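July, late evening

The folding arm at Premdale is still down, so I was smoothing cloth by hand again today.

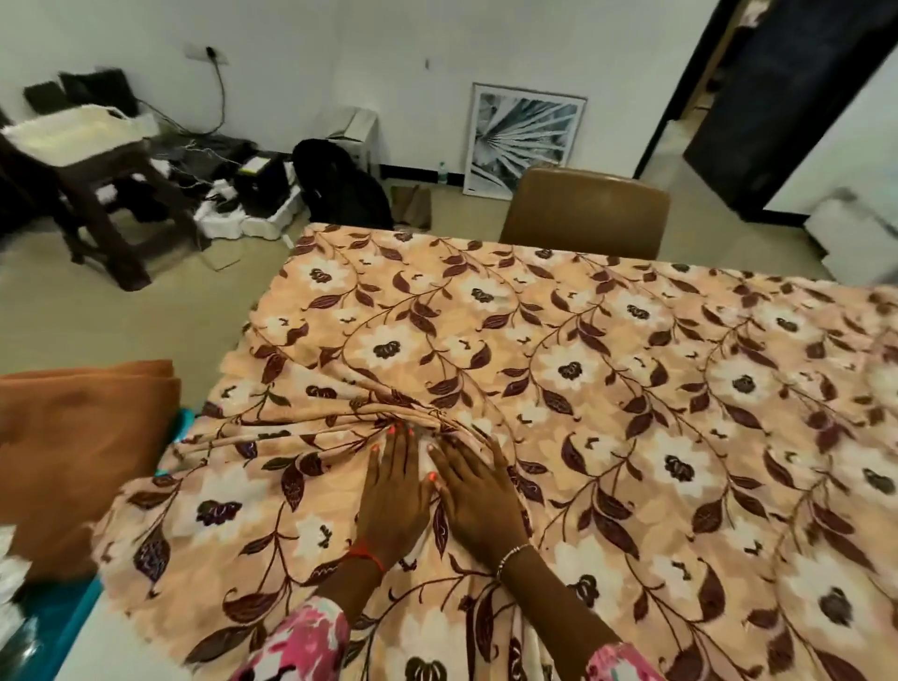

I want to get down what happened while I remember it, because the supervisor wants a written account and I would sooner work from my own notes.

It was a little after 2 in the afternoon. The arm had been folding the long lengths all morning without trouble. It picks up a corner, drags it across, lets go, and then a flat paddle comes down and presses the fold. I was at the feeding end. One length went in with a ridge in it, nothing unusual, and the arm took hold of two layers where it should have had one. Normally it feels the extra thickness and stops. This time it kept pulling. The whole length went off the far side and took the next one with it.

I hit the stop button. The arm stopped but the paddle did not. It came down once more on the bare bed with nothing under it, hard enough that I felt it in the floor. My hands were well back. If I had reached in to save the cloth, which is what everybody does, they would not have been.

That is the part I keep going over. The cloth is cheap. The button is supposed to stop everything.

The technician from Bikitz came at 4 and pulled the log. The counter was at 1,278 folds since the last service, and the service is meant to be done every 300. I had no idea it was that far over. He found a worn grip sensor, which explains the double pick. He also found that the paddle was wired on its own circuit and the stop only cut power to the arm. It has been like that since Wurkent moved the machine to our side of the building in spring. So every one of us has been trusting a button that did half the job.

He put a lock on the main switch and a red tag on the lock. New sensor is on order, about 11 days. The wiring he says is an hour's work, but somebody has to sign for it and the office has not decided who.

Until then it is hands only. Slow, but I can feel a ridge coming and push it out flat before it matters. My wrists ache tonight and my left thumb is stiff.

Things to put in the account: the time, the ridge, the second hit from the paddle, the count. Also ask whether the Barasa machine in the next room was wired by the same people. It ran all day today – I could hear it through the wall.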